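Kerbside sorting labels print blank or twice after the Zesadum update

Ticket status: closed, fix confirmed 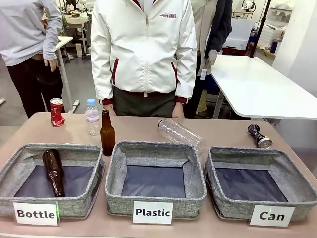
Summary

Label station at the Akbridge sorting room. Host software is Zesadum, label queue handled by the Gondal print service, printer is the Zillitz desktop unit on a network cable. After the January update, card labels for the sorting bins came out blank, or printed correctly and then printed a second time some minutes later. Bold black text on white card, one word per card, no graphics. Address labels from the office queue were not affected.

Symptoms as reported

- Job shows as "sent" in Zesadum within a second or two.
- Printer feeds one card. The card is blank on most jobs.
- Gondal then lists the same job as "waiting" with no error code.
- A duplicate card sometimes follows after the job has been cleared by hand.
- Printer self-test page is clean, all bars solid, no missing dots.

Steps taken

1. Power cycled the printer and the network switch. No change. The first job after restart printed correctly, the second was blank.

2. Replaced the ribbon with a new one from the same box, then with one from a different box. No change. Ribbon ruled out.

3. Ran card size calibration from the front panel. The printer reported the correct length and gap. Printed a test card directly from the panel — correct.

4. Sent "Bottle", "Plastic" and "Can" as separate jobs from Zesadum. Blank on all 3. Sent the same three from a plain text editor through the same driver. All correct. Fault is therefore upstream of the driver.

5. Opened the Gondal spool folder. It held 1,853 files, most of them zero bytes. The oldest dated from before the update. The service reads the folder in name order and the update changed how file names are built, so new jobs were being matched against old empty files with the same number.

6. Stopped the Gondal service. Moved the contents of the spool folder to a dated archive folder. Restarted the service. Next five jobs printed correctly. The sixth was blank.

7. Checked the folder again. New zero-byte files were appearing at a steady rate with no user logged in. Traced to a scheduled task left behind by the old version, which "wakes" the printer by submitting an empty job every 17 minutes. The new version has its own keep-alive and does not need it.

8. Disabled the scheduled task. Cleared the folder a second time. Restarted the service and then Zesadum, in that order. Restarting Zesadum first leaves it holding the old job list.

9. Changed the job retry setting in Gondal from 4 to zero. The retries were the source of the late duplicates. With retries off, a failed job now stays in the list and has to be resent by hand.

Result

Full label set printed from Zesadum with no blanks and no duplicates. Left the queue running overnight with test jobs on a timer. Spool folder was empty in the morning.

Notes for other sites

The leftover task is only present on machines that were upgraded in place. A clean install does not have it. Look under the service account, not the normal user account, or it will not show in the list.

Do not delete the spool folder itself. Gondal does not recreate it on start and will report the printer as offline, which looks like a cable fault and wastes time.

If labels are blank from every program, including a text editor, this ticket does not apply. Check ribbon side and darkness setting first.

Outstanding

Supplier has been asked to remove the old task as part of the upgrade. No date given. Retry setting to be reviewed once a patched version is available — until then leave it at zero.

17 people found this useful
3 comments
Share 4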